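Chapter 6
Celebrity News as a Business

Learning goals
After reading this chapter, you should be able to describe how an entertainment story gets from a publicist's desk to a reader's phone, tell the difference between placed and reported coverage, and explain how a photo spread is paid for.

Key terms: embargo, exclusive, cover try, kill fee, placed story, pickup

Most people meet celebrity news as a stream of short items. A singer has a new haircut. An actor was seen leaving a restaurant. A couple has split up, or has not. The items look alike on the screen, but they come from different places and cost different amounts to produce.

A placed story begins with someone who works for the star. The publicist offers a magazine access – an interview, a day of photographs, sometimes both – and the magazine agrees to run the piece close to the release of an album or film. A reported story begins with the newsroom. A writer hears something, makes calls, and publishes what can be confirmed. Many items fall between the two, and a large share are pickups, in which one outlet rewrites what another has already printed.

Consider the entertainment site Trakville. In one July, its editors published 259 items. Of these, 124 were pickups. The site's parent company, Zoleck, paid its staff by the month but paid outside writers by the piece, so a pickup written in-house in twenty minutes was cheaper than a reported story by a freelancer. Section 6.2 works through the site's budget for that month.

Photographs follow their own rules. A magazine that commissions a shoot normally pays for the studio, the crew, and the stylist. Clothing is lent by the labels and sent back. The photographer may keep the rights after an agreed period and license the pictures again through an agency such as Nwankwo. If the magazine drops the story before it runs, the photographer is owed a kill fee. In the Trulteck contract printed at the end of this chapter, that fee is $2000.

Stars also appear outside the news pages. They lend their names to perfume, sneakers, and kitchen goods, and the line between coverage and advertising becomes harder to see. Section 6.4 looks at how outlets label paid material and what happens when they fail to do so.

Before you read on, choose one celebrity item you saw this week. Write down where you saw it, whether a source is named, and who gains if you read it. Keep your notes for the exercise on page 124.

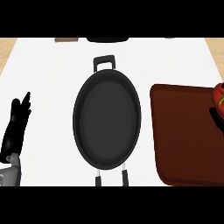
Figure 6.1 Black frying pan on a white tabletop (computer rendering).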